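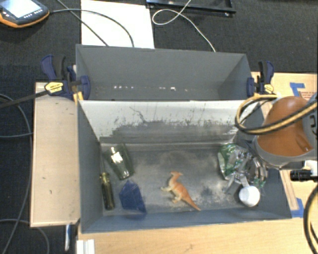 Why are some things see-through?

Hold your hand behind a window and you can see every finger. Hold it behind a door and you can't see it at all. Both are solid. Both keep the wind out. So why does light go through one and get stopped by the other?

What light does when it hits something

Light travels in straight lines until it meets something. Then a few things can happen. It can bounce off, which is called reflection. It can be soaked up, which is called absorption. Or it can pass through to the other side, which is called transmission.

Most things do a bit of each. A clean window lets most of the light through, but a little bounces back. That is why you can see your own face in the window at night, when it's dark outside and the lamp is on indoors. The window reflects the same small share of light in the daytime too. You don't notice it then, as there is so much more light coming in from the garden.

Three words to know

Transparent means light goes straight through and you can see clearly what's on the other side. Clean water, window glass and cling wrap are transparent.

Translucent means light gets through but is scattered on the way, so you see a glow or a blurry shape. Baking paper, frosted bathroom windows and thin curtains are translucent.

Opaque means light doesn't get through. Bricks, wooden doors, saucepans and your school shoes are opaque.

The line between these words isn't sharp. A thin slice of cucumber held up to the sun is translucent, but a whole cucumber is opaque. Water is transparent in a glass. In the deep ocean there is so much of it that sunlight fades away, and below 1000 metres it is completely dark.

Inside the material

Everything is made of atoms, which are much too small to see. Atoms have even smaller parts called electrons. Light carries energy, and electrons can take in some of that energy, but only in certain amounts. If the light has the right amount, the electrons absorb it and the light stops there. If it has the wrong amount, the light carries on.

In glass, the light we can see has the wrong amount of energy for the electrons to take. It goes through. Some kinds of light that we can't see, such as much of the ultraviolet light that gives you sunburn, do have enough energy, and glass absorbs them.

Metal is different. Its electrons can move about freely and respond to light of nearly any energy. Most of the light is sent straight back, which makes metal shiny as well as opaque.

What about coloured plastic?

Sunlight looks white but it's a mixture of all the colours of the rainbow. A see-through green cup has a dye in it that absorbs most of the red and blue light and lets the green through. Look at a white wall through the cup and the wall looks green.

Look at something orange through it and you'll get a dull, brownish or dark colour. Orange things reflect mostly red, orange and yellow light, and the green plastic blocks a lot of that. The orange thing hasn't changed. Less of its light is reaching your eye.

You can still see a bright white spot on a green cup when a lamp shines on it. That light bounced off the smooth outside surface and never went through the dye, so it stayed white. Look for the same spot on a red apple or a blue marble.

Why is snow white if ice is clear?

One ice crystal is transparent. Snow is made of a huge number of tiny crystals with air between them. Each time light crosses from air into ice, or from ice into air, some of it bounces and some of it bends. After many bounces the light comes back out in every direction. All the colours come back together, and our eyes see white.

Sugar and salt work the same way. Put a few grains of sugar on dark paper and look at them with a magnifying glass. Each grain is nearly clear, even though the bowl of sugar looks white.

Try it: the torch test

You will need:
A torch
A sheet of white paper
Things from around the house, such as a drinking glass, baking paper, a plastic lid, a sock, foil and a leaf

Stand the white paper up against a wall and make the room dark. Shine the torch at the paper. Now hold each thing in the beam, one at a time, and look at what happens on the paper.

Before each one, write down whether you think it's transparent, translucent or opaque. Then write down what you saw. An opaque thing makes a dark shadow. A translucent thing makes a softer, lighter one. A transparent thing makes a very faint shadow, often with bright lines near the edges where the light has been bent.

Don't shine the torch into anyone's eyes, and ask an adult before you use anything made of glass.

If you have coloured plastic, try one piece, then two pieces of different colours together. Red and green together will let very little light through.

Written by Sewwandi Wanigasekara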